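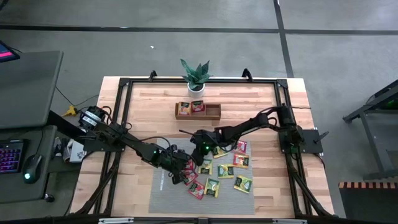
Tea packet sorting on the Leva two-arm station, with the three-compartment tray at the far side of the table.

July 2021
Reviewed by Ea Bundgaard, Clinodcombe

The Leva station is a bench-mounted pair of arms for recording demonstrations that are later used to train a sorting policy. Our laboratory used it from May onward and recorded 1,553 episodes, of which 154 were rejected at review.

The black extrusion frame bolts directly to the table and held its alignment throughout. Both grippers handle flat, individually wrapped packets well when these lie apart on the mat. Overlapping packets are harder: most of the rejected episodes involved a double pick. Operators should vary the layout between episodes, as the manual recommends.

Cable routing is the main weakness. The leads run along the outside of the links and require regular inspection. The recording software is plain but dependable, and Ketill Steinarsdóttir completed the export to our training format in one afternoon.

The station is recommended for tabletop work with small goods. Laboratories handling heavier items should request a trial first.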